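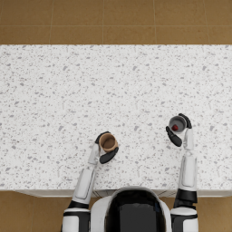

五月去的短宣队，没受过医护训练的人能报名吗？

可以报，队里十二个名额只有三个留给医护，其余的人做儿童营、修屋顶、煮饭和探访，报名表上“专长”那一栏空着也没关系。

上面这一问一答是我从旧的说明里抄过来的，这个礼拜又有两位弟兄姊妹私下问我，我想干脆放在最前面，省得大家往下翻。

各位平安，

昨天晚上查经完回到家已经很晚了，看到 Rosine 的信，本来想今天早上再回，结果躺下去脑子一直转，又爬起来写。写得有点乱，大家多包涵。

Rosine Charpentier 在 2018年2月7日 写道：
> 各位队员：
> 我跟 Irkeo 那边的教会通了电话，牧师很高兴我们五月再去。有几件事要请大家一起想一想。
> 第一，他们今年希望我们不要只待在镇上，能不能分一队人去 Afolabi，那里的聚会点刚开始，只有几家人，主日是借人家的院子。
> 第二，儿童营他们想改成下午，因为上午孩子要上学，去年我们去的时候刚好碰到放假，今年没有。
> 第三，奉献的款项目前收到 3,490，还没有扣掉保险。机票我请 Flustico 旅行社先报价，还没有付订金。
> 还有，谁会弹吉他？去年弹吉他的那位今年不能去。
> 请大家这几天回我，也请为签证祷告。
> Rosine

先说 Afolabi。我个人是很想去的！去年我们坐车经过那里，停下来买水，有一位老太太拉着我的手讲了好久，我一句都听不懂，翻译又在另一辆车上，我就一直点头，后来她唱了一首歌，调子一出来我就知道了，是《奇异恩典》。两个人站在路边各唱各的语言，我唱到第二节忘词，她还笑我。所以看到 Rosine 说那里有聚会点了，我真的坐在电脑前面掉眼泪。

不过分队这件事我有一点担心，翻译只有两位。如果一队带走一位，镇上那边儿童营和探访同时进行的时候就没人翻译了。我的想法是不要整个礼拜都分开，就中间抽两天，大家轮流去，早上出发，吃过晚饭回来。车要问当地教会能不能借，路不算远，但是下过雨以后那段土坡很难走，去年我们推过一次车，鞋子到现在还有泥（我太太说再不洗她就丢掉）。

儿童营改下午我赞成，只是那样材料要重新排。去年的流程是诗歌、故事、手工、点心，一个上午刚刚好。下午孩子放学过来肚子是饿的，我建议点心放最前面，让他们先吃，吃完再唱歌，不然讲故事的时候没有人听你讲，全部在看厨房。手工我手上还有一些彩色纸和毛线，去年剩的，做诺亚方舟那一套还够用，但是剪刀不够，谁家有小孩用的圆头剪刀请带来，写上名字，上次回来有好几把不知道是谁的，到现在还放在教会办公室的抽屉里。

故事的部分我想问问大家，今年要不要换一个主题？去年讲的是约拿，孩子们很喜欢大鱼，喜欢到后来每天都要我们再演一遍。今年我在想可以讲好撒玛利亚人，或者五饼二鱼，五饼二鱼的好处是可以跟点心连在一起。青年团契的几个年轻人说想排一个短剧，我很鼓励他们，只是台词要短，翻译要一句一句跟，长的句子翻到一半演的人就站在那里发呆了，去年我就是那个发呆的人。

吉他。我会三个和弦，如果真的没有别人，我可以上，但是我先讲清楚，升降调我不行，要唱什么歌请迁就我的手指。我记得 Semel 小组里有一位姊妹会弹，名字我一时想不起来，圣诞节的时候她在台上伴奏过的。哪位跟 Semel 小组比较熟，帮忙问一声好吗？她不去的话，能不能教我两个礼拜也好。

机票的事，我觉得订金可以早一点付。去年我们拖到很后面，最后大家分两班飞机，有一半的人在转机的地方等了一整晚，年纪大的弟兄姊妹睡在椅子上，我心里很过意不去。Rosine，Flustico 的报价如果来了，可不可以直接转到这个信箱列表，大家一起看，有意见当天讲，不要再一个一个打电话。

款项这边，谢谢所有奉献的人。我知道有几位自己家里今年也不宽裕，还是摆上了，神都知道。保险要扣多少我不清楚，等 Rosine 算出来再说。还没有决定要不要去的，也请不要因为钱的缘故不敢报名，可以私下找我或者找 Rosine，我们一起祷告，一起想办法。我第一年去的时候，机票有一半是别人替我出的，到今天我都不知道是谁。

另外讲一点心里的话。上一次出发之前我准备了很多，讲道的稿子写了三份，带去一份都没有用完。当地牧师临时请我讲见证，我就讲我父亲生病那一年怎么跟神吵架，又怎么安静下来。讲完有一位弟兄过来抱住我，他说他的儿子也在医院。那个礼拜里我记得最清楚的就是这件事。所以新报名的朋友，特别是觉得自己“什么都不会”的，你就来吧，带着你的故事来。读经可以从《腓立比书》开始，我们小组现在就在读，每天一小段，读完在列表上写一两句也好，不写也没关系。

祷告的事项我先列几样，大家再补：签证顺利；Afolabi 那几家人；两位翻译的身体，其中一位上个月刚开过刀；还有我们自己出发以前彼此相爱，不要为小事起口角（去年为了行李超重的事，我跟某位弟兄在机场不太愉快，后来和好了，他看到这里应该在笑）。

行前聚会还是主日崇拜以后，在副堂，带便当的自己带，汤我来煮。如果有人对花生过敏请先告诉我，上次那锅我放了花生。

对了，Rosine，去年那本有当地诗歌拼音的小册子在你那里吗？我找遍家里没有找到。如果有，能不能影印几份，我想让大家先学一两首，至少副歌会唱。

主内，
老周

又及：打疫苗的事我忘了写，去年打过的人要不要再打，请懂的人回一下，我不敢乱讲。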